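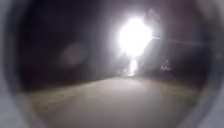
Night Set

March
By Hideaki Aoki

The job was to push the delivery robot around Flumville after dark and stop whenever it got confused. The company was called Drimance. They paid by the shift, and a shift was 200 examples. An example was ten seconds of the robot moving along a path, plus a label from me saying what I would have done in its place. Go, slow, stop, or ask.

I had a handheld controller and a tablet on a strap. The tablet showed what the robot saw. Most of the time I walked behind and looked at the tablet more than the street, and I got used to knowing the town that way, with a gray curve of housing down each side and the pavement running up the middle.

Henrik Schwerdtfeger ran the night set. He had driven a snowplow for the county before this and he still talked about roads as if they were people he had worked with. He sat in the van at the end of the path with a thermos and the laptop, and he checked my labels as they came in.

"One forty-one," he said over the radio. "You put go."

"It's clear," I said.

"How do you know?"

I looked at the tablet. The picture was mostly dark. There was one white light up ahead, so bright it had no edges, and a streak of light coming down under it to the ground. The left side was black. On the right there were a few small pale spots, low down, that could have been a fence or a bumper. The pavement itself looked fine. It was smooth and wide and it got narrower toward the light the way it should.

Then I looked up from the tablet. With my own eyes I could see the path and the lamp and the hedge. I could see the bench by the hedge, and that the bench had no one on it.

"I can see it from where I'm standing," I said.

"The robot isn't standing where you're standing. Label what it's got."

This was the part of the work that took me longest to learn. The first week I labeled everything go, because I knew the town. I had walked the Acharya path to school for years. I knew where it bent and where the roots came up near the pond. Henrik threw out two whole nights of mine and I didn't get paid for one of them. He said I was teaching it to be me, and it was never going to be me, it was going to be knee high and looking into a lamp.

I changed one forty-one to slow.

"Why slow and not stop?" Henrik said.

"The ground's good up close. It's only bad farther on."

"Okay. Write that in the note."

I wrote it in the note. We did 12 more on that stretch, turning around each time and coming at the lamp again from a little farther left or right. There was a pinkish smudge floating over the dark side of the picture. When I shifted the robot the smudge moved too. The old model, the one they called Ferby, used to brake for smudges. Somebody in the office had told us to get as many of them as we could, so I let it roll at the smudge over and over and labeled the smudge as nothing.

Around one sixty my hands got cold and I went back to the van. Henrik poured me some coffee in the lid. He had the examples up in rows on the laptop, small squares of dark with a white spot in each one, and he was going through them with one finger on the arrow key.

"My daughter asked what I do," he said. "I told her I look at pictures of the same lamp."

"What did she say?"

"She asked if it was a nice lamp."

He stopped on one and leaned in. It was an early one, from before midnight. I had labeled it ask.

"What was this?"

I remembered it. There had been a man on the path, well past the light, walking a dog toward us. He wasn't in the picture. The lamp had swallowed him, or the dark had, and all the tablet showed was pavement. I had sat there with my thumb over go. I could hear the dog's tags. I put ask, and then he came through the light and said good evening to me and stepped around the robot.

"There was somebody there," I said. "It couldn't see him."

"So you cheated."

"I guess so."

Henrik looked at it for a while. By his own rule he should have thrown it out. He pressed the arrow key and the next square came up, and I saw that he had left the label alone.

"You've got 14 to go on the pond side," he said. "Then the rest by the school."

I gave him back the lid and went out. The robot was where I had left it, facing the lamp. I picked up the controller and turned it toward the pond.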